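Bendon Folding Bookbinder's Press, Large

Item no. 275
In stock in natural beech, ships assembled

If you have ever glued up a text block under a stack of dictionaries and found it had crept sideways overnight, you already know why a proper press is such a joy. The Bendon Large is the one we use at our own benches at Luvine, and we started selling it because people in our evening classes kept asking where they could get one. It holds paper square, it opens wide enough for a fat photo album, and it folds down to go on a bookshelf when you're done (mine lives between the atlas and the cookbooks).

The press is made in Srithong by a small shop that also turns tool handles, and you can tell. The edges are eased so they don't bite your wrists, the screws run smoothly from the first turn, and the boards are flat. Really flat! We lay a steel rule across each pair before it goes in the carton.

What you can do with it

Most people buy it for case binding, and it handles that beautifully. Put your sewn signatures between the boards with the spine standing proud, snug up both screws a little at a time, and brush on your paste. The jaws stay parallel even if you're working at one end, so a slim pamphlet can go in off center without the whole thing racking.

It is also lovely for repairs. Old paperbacks with a cracked spine, hymnals with loose boards, a grandparent's recipe binder that needs new hinges. Slip a sheet of wax paper on either side, clamp lightly and leave it alone until morning. For single-sheet notepads you can load a good thick stack and glue several pads in one go, then slice them apart with a thin knife.

You can fit it with the backing irons (sold separately) if you like to round and back your spines with a hammer. I put this off for years and now I do it on nearly everything, it's so satisfying.

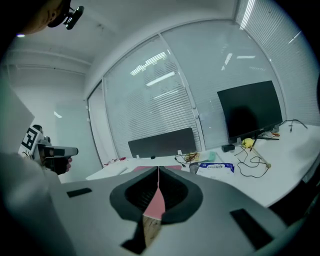 Measurements

Opening between boards: up to 197 mm
Board thickness: 18 mm
Longest book it will hold: 275 mm, head to tail, with room for your fingers
Screws: two, steel, with beech hand nuts
Boards: solid beech, oiled, no varnish
Feet: fold flat, cork faced

A note on the longest book. You can press something taller if you let it stick out past the screws at one end, and I have done that with sheet music, but the part outside won't get even pressure. If large-format work is your main thing, wait for the Sillosden floor press, which should be back in September.

In the carton

One press with both screws fitted
Two spare cork pads
A small tin of paste wax for the threads
A pack of 200 waste sheets, cut from unprinted newsprint
A folded card with setup notes and a sewing pattern for a pocket notebook

The waste sheets were Rizwan Kiani's idea and they're the best thing in there, if you ask me. You go through them fast, and having a tidy pile next to the glue pot stops you from grabbing a sheet you meant to keep.

Setting up for the first time

Unfold the feet until they click. Run each hand nut all the way down and all the way back, then wipe the threads with a dry cloth and rub in a little of the wax. A small amount of fine dust may come off the threads the first time you do this. Close the boards on a few waste sheets and try pulling a corner from each end. Both ends should grip equally; if one end lets go, give that side a quarter turn.

Keep the press out of direct sun and away from radiators. Beech moves with the weather and these boards have only oil on them, so a steady room suits them best. Twice a year, rub them down with any food-safe mineral oil and let them stand open for a day.

Dried PVA peels off the boards with a fingernail or a bone folder. Wheat paste wants a damp cloth. Please don't sand the inside faces, even lightly.

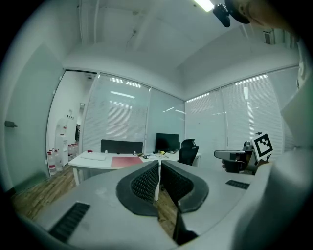 Máté Kiss wrote to say the cork feet were a bit slippery on his glass-topped desk until he put a kitchen towel underneath, but that he had bound a full set of garden diaries in it since the spring and wouldn't go back to bricks. He also wished the hand nuts were slightly larger, for colder mornings.

We passed the hand nut comment along to the workshop, and a bigger pair is now available as an add-on. They fit every Bendon Large we have sold, old or new, and they unscrew in seconds, so you can swap back if you find them clumsy on small books.

Goes well with

Backing irons, pair, for the Bendon Large
Linen thread, unwaxed, three weights
Bone folder, long
Wheat paste, dry, in a resealable bag (mix it thinner than you think!)
Mull by the yard

Delivery and returns

The press goes out fully assembled in a double-walled carton. Keep the carton if you can, as it is the right size for storage and for returns. Unused presses can come back within a month. Once there's glue on it we can't take it back, but we're happy to help with a sticky screw or a noisy nut for as long as you own it, so write to us with the item number and tell us what it's doing.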